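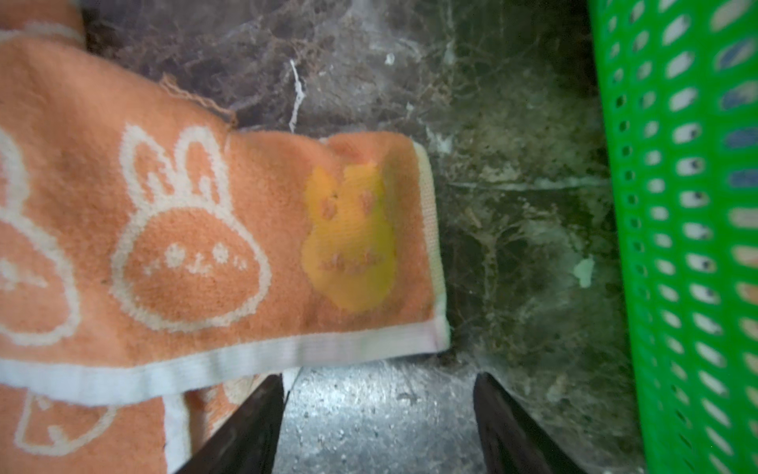
Questions I get asked at the counter

I run a small pawn counter in Brallodden, and the same questions come up pretty much every day. I've answered them the way I'd answer them if you were standing in front of me. If yours isn't covered, come in and ask!

How does a pawn loan work?

You bring me something worth money, I make you an offer, and if you like it I hold the item and hand you cash. You get a paper ticket with the amount, the charges and the due date. Pay it all back by that date and your item goes home with you. Don't pay it back, and the item becomes mine to sell. You don't owe me anything more after that, and I won't be calling you at work.

Do you check my credit?

Nope. The item is the security, so I have no reason to look. I don't report to the credit bureaus either. That means a pawn loan won't hurt your score (and it won't build it up, which some folks are disappointed to hear).

What do I need to bring?

Your item and a government photo ID that hasn't expired. I'm strict about the date on the ID, so please look at it before you drive over from Pikville or wherever you are. Bring the charger, the remote, the case, the box, the spare battery - whatever came with it. A drill with its charger gets a better offer than a drill on its own, every time.

How much will you lend me?

Less than you paid, and I say that up front. I start with what I could sell the thing for used, on a normal week, and lend a part of that. If a guitar would sell for 300 dollars in my case, my offer is going to be well under that, and it depends on the condition too. Nearly 40 percent is common for musical gear. Gold is different, I weigh it and go by the day's price.

You can always ask for less than I offer. People forget this! If you only need 49 dollars to cover a bill, borrow 49 dollars. The charge is smaller and it's a lot easier to get your stuff back.

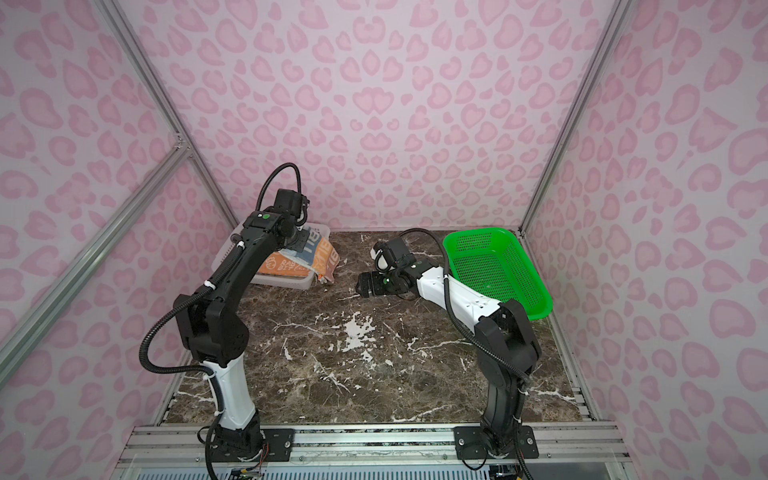

Pink leopard-style print on the walls, dark marble-patterned top with white and cream veins.

What if I can't pay by the due date?

Come see me before the date on the ticket, or call. In most cases you can pay just the charges and I'll write you a new ticket with a new due date. I'll do that for you 2 times on the same item. After that I'd want to sit down and talk about whether it makes sense, since you can end up paying more in charges than the thing is worth, and I don't feel great about taking that money.

Can I pay a little at a time?

Sure. Anything you bring in over the charges comes off what you owe, and I write it on the ticket. Cash or debit card. I stopped taking personal checks in May and I'm not going back.

Where do you keep my things?

In the locked back room, tagged and bagged. Jewelry goes in the safe. I don't wear it, play it, ride it or lend it out, and it doesn't go on the sales floor while your ticket is open.

I lost my ticket. Now what?

Bring your ID and I can look you up. You'll sign a form saying it's lost and I'll print another one. If you think somebody took it, call me right away so I can put a note on the loan.

Can my sister pick it up for me?

Only with a signed note from you, the original ticket, and her own ID. I know it's a hassle. I've had exes show up with good stories.

Would you rather buy it than lend on it?

Either one is fine with me. I usually pay a bit more if you're selling outright. Tell me which you want before I look it up and I'll give you both numbers if you're not sure.

What won't you take?

No firearms, no car titles, no tires, no mattresses, and no phones that are still locked to somebody's account. Please sign out of tablets and laptops at home, because half of you can't remember the password once you're here. For big tools and mowers, try the shop over in Grandumstead - they have a yard and I have one narrow hallway.

Where do I park?

There are a few spaces on the Grube side of the building. The ones out front belong to the dentist, and they do tow.

Is all of this up to date?

I went through the whole page on 22 Sep 2023. If something on your ticket reads differently from what's written here, the ticket is what counts, so ask me about it before you sign.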